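Maus und Tastatur auf dem Sofa: Erfahrungen mit dem Sturano?

Forum > Hardware > Eingabegeräte
Thema gestartet im März 2023

polderkind
Hallo zusammen,
ich überlege seit einigen Wochen, ob ich mir ein Sturano kaufen soll, also dieses Brett mit Polster unten und Platz für Tastatur und Maus oben. Mein PC steht im Arbeitszimmer, das Bild kommt über ein langes HDMI-Kabel zum Fernseher. Mit dem Controller komme ich bei Strategiespielen nicht zurecht, und auf den Knien habe ich bis jetzt ein altes Küchentablett. Das geht eine halbe Stunde gut, danach tun mir die Handgelenke weh.

Bitte entschuldigt meine Fehler, Deutsch ist meine dritte Sprache. Meine Fragen:

1. Ist die Fläche für die Maus gross genug, wenn man mit niedriger DPI spielt?
2. Rutscht das Brett auf einem Ledersofa?
3. Reicht die Funkverbindung durch eine Wand, oder muss ich den Empfänger verlängern?

Rahmstufe
Zu 1: Kommt drauf an, was niedrig heißt. Ich spiele mit 2000 DPI und brauche kaum Platz. Wer Shooter mit 400 spielt, fährt ständig gegen die Kante.
Zu 2: Bei mir Stoffsofa, kann ich nichts zu sagen.

gerdi_46
Ich würde das Geld sparen. Alle diese Bretter haben dasselbe Problem, die Schultern gehen hoch, weil die Tastatur zu weit oben liegt. Hab das Dana gehabt (fast baugleich) und nach zwei Monaten verkauft. Controller lernen oder am Schreibtisch bleiben.

polderkind
Danke euch beiden. @gerdi_46: Darf ich fragen, wie gross Sie sind? Ich bin eher klein, und mein Sofa ist sehr tief. Vielleicht ist die Höhe dann bei mir noch ein grösseres Problem.

gerdi_46
Wir duzen uns hier :-) 1,90. Mag sein, dass es bei kleineren Leuten anders ist, aber höher als der Oberschenkel liegt es immer.

Ambros Fankhauser
Da muss ich widersprechen. Ich benutze das Sturano seit Januar fast jeden Abend und hatte vorher auch das Dana. Baugleich sind die nicht. Beim Dana ist das Polster viel dicker, beim Sturano liegt die Platte deutlich tiefer. Die Schultern bleiben bei mir unten, wenn ich hinten ein Kissen ins Kreuz nehme und nicht halb liege.

Rutschen auf Leder: ja, am Anfang. Ich habe eine Antirutschmatte aus dem Baumarkt daruntergelegt, seitdem ist Ruhe.

Funk durch die Wand würde ich vergessen. Mein Rechner steht auch im Nebenzimmer, und der Mauszeiger hat gesprungen, sobald jemand in der Tür stand. Lösung war ein aktives USB-Kabel bis unter den Fernseher und dort ein Hub mit eigenem Netzteil. Ohne Netzteil fiel der Empfänger manchmal aus.

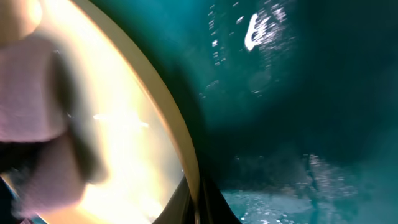

Re: Maus und Tastatur auf dem Sofa: Erfahrungen mit dem Sturano?

Rahmstufe
Welches Kabel ist das genau? Ich habe eins von Strebel und bei mir steigt der Hub nach dem Standby nicht wieder ein. Jedes Mal abziehen und neu einstecken nervt.

Ambros Fankhauser
Auch Strebel, das mit dem grauen Stecker. Schau mal in den Energieoptionen nach dem selektiven USB-Energiesparen und schalte es ab. Danach war das bei mir weg.

polderkind
Das ist sehr hilfreich, vielen Dank. Ich habe heute den Weg an der Wand gemessen, mit allen Ecken komme ich auf zwölf Meter. Ist das für ein aktives Kabel noch in Ordnung? Und spürt man eine Verzögerung bei der Maus?

Rahmstufe
Zwölf Meter gehen, wenn du nur Maus und Tastatur dranhängst. Verzögerung vom Kabel merkst du nicht. Was du merkst, ist der Fernseher. Spielmodus an, Bildverbesserer aus, sonst schwimmt alles.

gerdi_46
Genau, und mit zwölf Metern USB, Hub, Netzteil, Matte und Brett seid ihr bei einem Preis, für den man schon einen gebrauchten Mini-PC neben den Fernseher stellen kann. Wollte es nur gesagt haben.

Ambros Fankhauser
Auf dem dann welches Spiel läuft?

gerdi_46
Seine Strategiespiele schon. Außerdem kann man vom großen Rechner streamen, dann hängt gar kein Kabel mehr quer durch die Wohnung. Ich nehme dafür Findix, läuft im LAN ohne Ruckler.

Ambros Fankhauser
Über WLAN hatte ich mit Findix alle paar Minuten Klötzchen im Bild. Im LAN mag es gehen, aber dann liegt wieder ein Kabel.

polderkind
Ich wohne in einem Haus von 1975, die Wände sind aus Beton und das WLAN ist im Wohnzimmer leider schwach. Streaming habe ich darum schon einmal versucht und wieder aufgehört. Ein Kabel hinter der Fussleiste stört mich nicht.

Noch eine Frage zum Brett: Passt eine Tastatur in voller Grösse mit Ziffernblock darauf? Meine ist 46 cm breit. Auf der Seite vom Hersteller finde ich nur das Aussenmass.

Rahmstufe
Mit Ziffernblock wird es eng für die Maus. Ich würde eine kompakte nehmen.

Ambros Fankhauser
Das Fach für die Tastatur endet beim Sturano vor dem Mausbereich mit einer kleinen Leiste. Meine alte in voller Breite stand links über den Rand hinaus, man konnte tippen, aber schön war es nicht. Jetzt habe ich eine ohne Ziffernblock.

polderkind
Dann kaufe ich zuerst das USB-Kabel und den Hub und probiere es noch mit dem Tablett. Wenn die Maus stabil läuft, bestelle ich das Sturano und eine kleinere Tastatur. Ich schreibe hier wieder, sobald ich alles angeschlossen habe.

gerdi_46
Miss vorher die Sitzhöhe. Und heb den Karton auf, falls du es zurückschicken willst.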